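Carpet under a workbench in the spare room?

Trudy Lockyer
We're in Ruawai and want to turn the spare room into a packing and storage room. Budget is 200 for the floor. Is carpet daft, or should I pull it up and paint the concrete?

Warrick Doolan
Paint it. Carpet holds dust.

Kimie Takeda
I'd keep the carpet if it's low pile and dry underneath. Lift a corner on Thursday after the rain and feel the concrete. Mine cost 59 to have cleaned and has been fine - much warmer on the feet than paint.
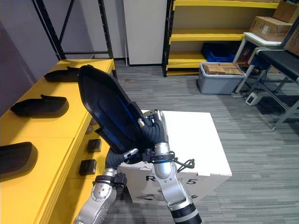
Pile matters more than colour, though plain light carpet shows every scuff. A stripe hides them better, and the grey striped sort with a yellow workbench on it is the look I'd go for in a storage room. Put a board under the bench legs if they sink in.

Clem Henare
Agree with Kimie. Paint needs two coats and a week of keeping off it.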